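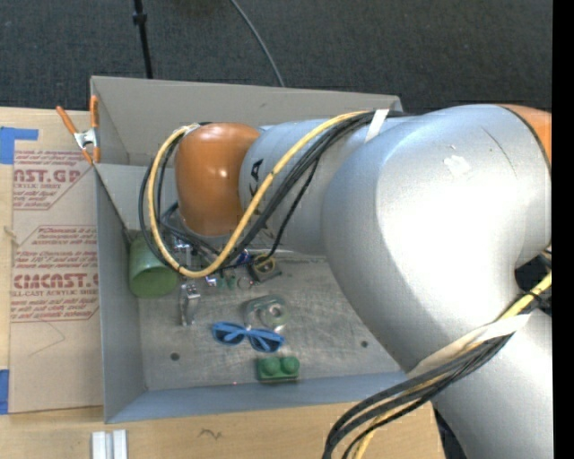 Darkness Blackout Roller Blind

Sold by Plarent - Home > Bedroom > Blinds and Curtains

Price: £40 (the 607 mm width)
In stock
Page updated 2018-04-05

I've been wanting to stock a proper blackout blind for ages, and I went through a fair pile of samples before settling on this one. I'm a terrible sleeper in the summer. My bedroom faces east, and by July the sun is on my pillow before five, so I tried everything in there first (my poor window frame looks like a bit of old cheese from all the screw holes). The Darkness is the one that stayed up, and it's the one I've still got now.

The fabric is a thick woven polyester with a coated back. It's matt on the room side, so you don't get that shower curtain shine, and the coating is white on the street side whichever colour you choose. It hangs straight. I left mine rolled up for most of the winter and it came down flat when I wanted it again, which I was very pleased about!

The side channels

A roller blind on its own will always let light in down the edges. The fabric has to be narrower than the tube and brackets it hangs from, so you end up with a bright stripe on either side, and for some of us that stripe is enough to ruin the morning. The Darkness comes with a pair of slim channels that stick or screw to the inside of the recess, and the edges of the blind run behind them. You can leave them off if you don't need them. Plenty of people fit the blind plain in a living room, where a bit of glow doesn't matter.

If you're renting, use the sticky pads. Wipe the recess down with something that cuts grease first and let it dry properly overnight. I rushed this bit and one channel slid off on to the cat.

Colours

Chalk, oatmeal, slate, moss and a deep navy. Oatmeal is yellower than it looks on most screens, so do ask for a swatch if you're matching it to paint. Moss is my favourite and hardly anyone buys it. Slate sells best by miles.

Sizes

We keep three widths on the shelf: 607 mm, 900 mm and 1200 mm. All three have the same drop, 1600 mm. The widths are for the whole blind including brackets, and the fabric is 30 mm less. You can cut any of them down at home with a junior hacksaw for the tube and sharp scissors for the fabric - mark the cloth with a pencil and a long ruler, and cut it off the roll, lying flat on the floor.

Measure your recess at the top, the middle and the bottom and go by the smallest number. Old houses are never square. Mine is 8 mm narrower at the sill than at the top, and I'd have had a blind that jammed halfway down if I'd only measured once.

If you need something wider, or you have a very tall window, send me a message with your measurements and I'll see what can be made up. Made to measure takes a good bit longer and can't be returned, so please check your numbers twice.

What's in the box

The blind on its tube
2 brackets (they fit to the top, the side or the face of the recess)
2 side channels
4 screws with wall plugs
Sticky pads for the channels
Chain, with a safety clip for the wall
Instructions

Please do fit the safety clip. It holds the chain tight against the wall and should be well out of the reach of little ones.

Tools you'll need: a drill, a crosshead screwdriver, a pencil and a tape measure. A spirit level helps. A blind that's even slightly off level creeps sideways on its tube and starts to fray along one edge, and a strip of masking tape on the high or low end of the tube only gets you so far.

Cleaning

Dust it with a dry cloth or the soft brush on the hoover. Marks come off with a damp sponge and a drop of washing-up liquid, then leave it down until it's dry. Don't put it in the machine and don't iron it, as the coating will crack and you'll get pinpricks of light all over.

Goes well with

Kubíček curtain pole, brushed steel or black. I have curtains over my blind in winter, mostly for the draught, and this pole stands far enough off the wall to clear the roller.

Grokine door draught strip. If your landing light gets left on all night like ours does, the blind won't help you with that, but this will.

Delivery and returns

Free delivery over £50, otherwise £4. Blinds go out in a long cardboard tube and the courier won't bend it through a letterbox, so somebody needs to be in. You have 30 days to send back an uncut blind in its box. Once you've taken the hacksaw to it, it's yours, I'm afraid.

Swatches are free, up to 4 per order. Add them to your basket from the Samples page.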